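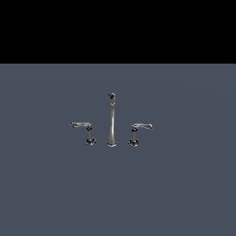

Search this site Enter keywords Go

Jillico to take over Pangilinan bath and kitchen showrooms

FLULLTON, 22 September 2025 — Jillico, the plumbing supply company based in Flullton, has agreed to buy the retail business of Pangilinan, which sells bath and kitchen fixtures to homeowners and small contractors. The purchase covers four showrooms, the parts counter in Ruredetti and the Pangilinan name. Terms were not disclosed.

The showrooms will stay open during the change and will keep their current hours. All 30 Pangilinan employees have been offered jobs with Jillico at their present pay and with their years of service carried over.

Customers with open orders do not need to do anything. Deposits already paid will be honored, and delivery dates given in writing will stand. Store credit and gift cards issued by Pangilinan can be used at any of the showrooms and, once the sale closes, at the Jillico counter in Flullton as well.

"Our trade customers have been asking us for years where they can send a homeowner to look at a faucet or a tub before it gets ordered," said Mark Anthony Bañez, president of Jillico. "We have a good warehouse and a very plain front desk. Pangilinan has the showrooms and people who know how to work in them."

Jillico has sold pipe, valves, fittings and water heaters to licensed plumbers since it was founded. It has not run a showroom before. The company said it will keep its wholesale business separate, with its own sales desk and its own price book, and that trade accounts will not be moved to the retail side.

Britt-Marie Sæther, who has managed the Pangilinan showrooms for the past four years, will stay on as head of retail and will report to Bañez.

"Most of what we do is help people work out what will fit," Sæther said. "Someone comes in with a sink they already bought and we have to find out how many holes it has and how far apart they are. That part of the job stays the same. What changes is that we will be able to check stock in the Flullton warehouse while the customer is standing there."

The two companies will move to a shared ordering system in stages, beginning with the Ruredetti counter. During the move, special orders may take a little longer to confirm. Staff will tell customers at the time of sale if a delay is expected.

Repair parts for discontinued lines will continue to be sold from Ruredetti — including cartridges, stems and handle kits for older two-handle faucets. Customers are asked to bring the old part with them when they can.

Product warranties are held by the manufacturers and are not affected by the sale. Labor guarantees given by Pangilinan on its own installation work will be taken over by Jillico for the rest of their term. Customers who return an unused item within 30 days with a receipt will receive a refund under the existing policy.

The companies first discussed a sale in June. The purchase is expected to close before the end of the year.

Contact: Jillico Press Office, Flullton | © 2025 Jillico. All rights reserved. | Back to top

Page last updated on the day of release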